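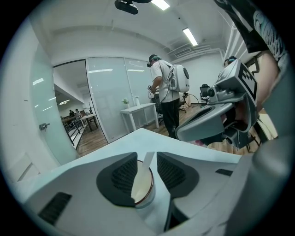 The Paper Cup at Work
Pakudstead, second floor. Posted 2024-08-26 by Rosario D'Amico

In January we were told the Brirkeo cup would change how this floor drinks coffee. It was supposed to hold heat longer, stay stiff to the last mouthful and go in with the paper recycling. I drink a lot of coffee and I wasn't convinced, so I started keeping pictures. The gallery is small and I make no claim that it's scientific.

White cup, colored rim
The rim is the part everybody likes. It's still a rolled paper edge, and it goes soft if you're slow. I'm slow.

The flat stirrer
Fine for milk. I have my doubts about sugar, which mostly gets pushed from one side to the other. A spoon does this better and we used to have spoons.

Sleeve of new cups, unopened
The carton says 600. It doesn't say how many of those will come apart only in pairs, so that you end up with two cups for one coffee. So much for using less.

Ogola, for comparison
The old cup, from the back of my cabinet. Thicker wall, ugly print. I filled one of each from the same machine and left them on the windowsill. After ten minutes I couldn't tell which was warmer, and neither could the two people I asked.

The glass partition
Frosted panels in thin aluminum frames, put in to keep the coffee talk away from the desks. They do soften the light. As for the talk, I sit on the other side and can report on all of it.

Ring on the meeting table
From a Brirkeo cup, overnight. The leaflet uses the word "leakproof." The leaflet may have had a shorter meeting in mind.

Recycling bin, with sign
The sign says cups go here. The sign on the next bin also says cups go here. I've asked which is right and been promised an answer.

The Broltedo mug
Stoneware, chipped at the handle, four years old. It needs washing, and people bring this up as if it settled the matter.

More pictures when the next delivery comes in. If you have a good word to say for the stirrers, write to me and I'll put it up, but please try one with sugar first.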